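3.2 Task and demonstration procedure

The task is to take a badge pouch from one gripper to the other and hang it by its cord on one hook of a row. It was chosen because the cord is thin and soft, and its shape at the moment of release depends on how the pouch was picked up. All demonstrations were given by remote control. The operator moves two small leader arms, and the follower arms copy the joint angles. Ekaette Babalola gave the demonstrations used for training; Tobiloba Ekwueme gave those held back for testing. In the handover phase the cord stays on the left gripper while the right gripper comes in from the side, and the operator is asked to pause before closing the second gripper.

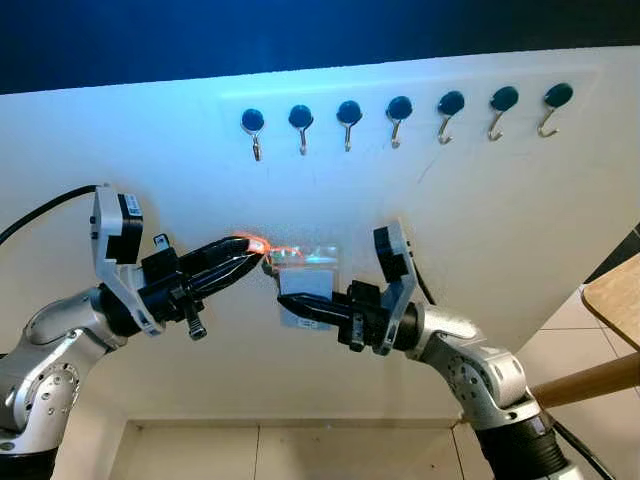
3.3 Workspace and recording

Recording took place in the Nirkham workspace, a tiled room with a door and a fixed coat rack. Each session began with a short recording from the head camera with both arms out of view. These recordings are used to set white balance and to check that the head camera has not moved between sessions. A session was dropped if the rack shifted by more than 14 pixels from its reference position.

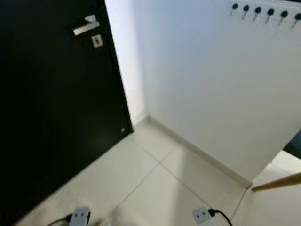 Figure 4. Head camera view of the door and wall rack.

The full set, named Porent, holds 3605 demonstrations, of which 1000 were kept for testing. Joint angles, gripper opening and all camera streams were stored with a shared clock. Demonstrations in which the operator dropped the pouch and picked it up again were kept and marked, as early trials in July suggested that a policy trained only on clean runs does not learn to recover. Runs stopped by the operator were removed.

The approach to the row was left to the operator. No path was shown on screen, and no target hook was set by the software – the operator named one aloud before moving, and the name was entered by hand afterward. 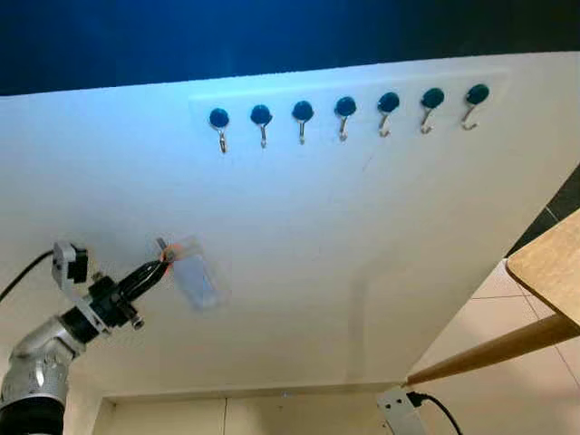

Why not guide the arm directly by hand?
Hand guidance gives the operator a better feel for contact, but the operator's hands and body then enter the camera views, and a policy trained on those views may come to depend on them.

3.4 Wrist camera

The head camera alone gives a poor view of the cord once a gripper turns toward the board. A wrist camera was therefore added and its stream used as a second input. Fast arm motion blurs the background in this stream, while objects held in the fingers move with the camera and stay much clearer. We did not filter out blurred images. The Drinov baseline receives the same wrist stream at the same rate; the Upadhyay baseline uses the head camera only.

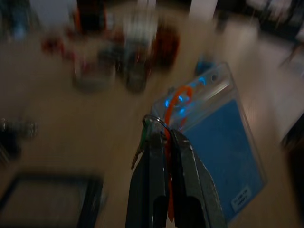 Figure 5. Wrist camera view with a key ring held in the gripper and a badge holder attached by its cord.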